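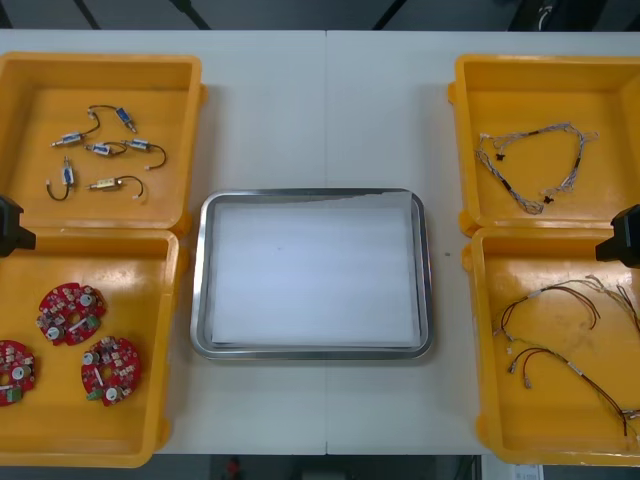

Section 4. Loading the Kitting Station for a Shift

I wrote this part after two months of running the Bronska line, so it's for whoever stands at the table, whatever the sales sheet says. Before the arms came in, I picked every kit by hand. Now I load, check and sort out the odd tangle, and my wrists feel a lot better for it!

1. Press HOLD on the Ura panel and wait for the steady amber light. Both arms have to be parked before you reach over the table.

2. Put the steel tray in the middle and lay a fresh sheet of white paper in it. A curled corner is fine. A folded sheet isn't (the arms will try to pick up the fold).

3. Fill the yellow bins. Solenoids go upper left, round red boards lower left, the braided grey and white harness upper right, and the red-and-black harnesses lower right.

4. Spread the solenoid leads out a little with your fingers. They love to hook each other - give the bin a quick shake if you're in a hurry.

5. Key in the kit number from the Tian work order. For the standard kit that's 549.

6. Step back behind the floor line and press RUN. Watch the first kit all the way through.

Note: Keep arm speed at 65 percent when you're running harnesses. I've tried it faster and spent the time I saved untangling wires.

Caution: Never reach in to "help" an arm that's struggling. Press HOLD first, every time, even if you did this job by hand for years like me.

If you get error 400, a bin is out of place. Reseat it and press RUN again. If it comes back, call the Kullon desk on extension 2 and leave the station on HOLD until they pick up.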